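Zaltlow workshop opens its doors for robot sorting day

Visitors to the Skadine automation workshop in Zaltlow were able to watch a robot arm at work on 7th July, when the firm held its second open day. 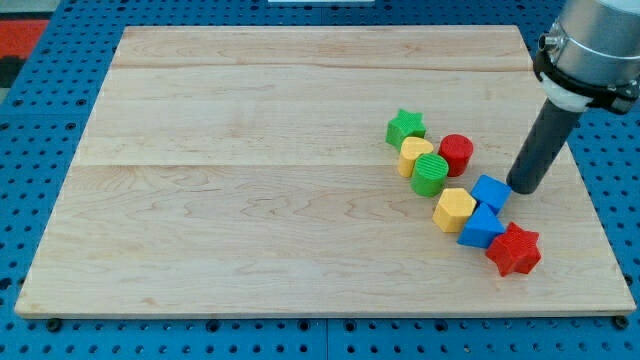 The workshop, which moved into the former Saithong printworks in May, develops handling systems for small manufacturers. It has 9 staff and takes on work from packaging and furniture firms in the area.

Sessions ran through the afternoon in groups of 40, with places booked in advance. Each group was given a short talk on safety before moving through to the test area, where staff demonstrated a program called Skidolum. The program is designed to sort parts by colour or by shape, and visitors were invited to choose which rule the arm should follow.

Coloured plastic blocks were used for the demonstration, among them stars, cylinders and a cube, set out on a wooden board. Tolera Kumsa, who leads the handling team, said simple shapes made it easier to explain what the arm was being asked to do.

"If you show people a tray of brackets they have to take your word for it," he said. "With a red star and a blue cube, a six-year-old can tell you whether it went to the right place."

He said parts lying close together were harder to deal with than parts spaced well apart, and that much of the team's time this year had gone on that problem. The team has logged 3,032 test runs with the blocks – most of them carried out overnight.

Several visitors asked about jobs. Mr Kumsa said the firms Skadine works with mainly wanted help with repetitive sorting, and that staff were still needed to set up each batch and check the results.

Pupils attending with their parents were also shown how a sorting rule is written and changed. A printed guide to the exercise can be collected from the workshop's front desk during office hours.

Skadine said it hoped to hold another open day next spring, with longer sessions and a separate morning for schools. Schools wishing to be told when booking opens should leave their details at the front desk. Entry will again be free.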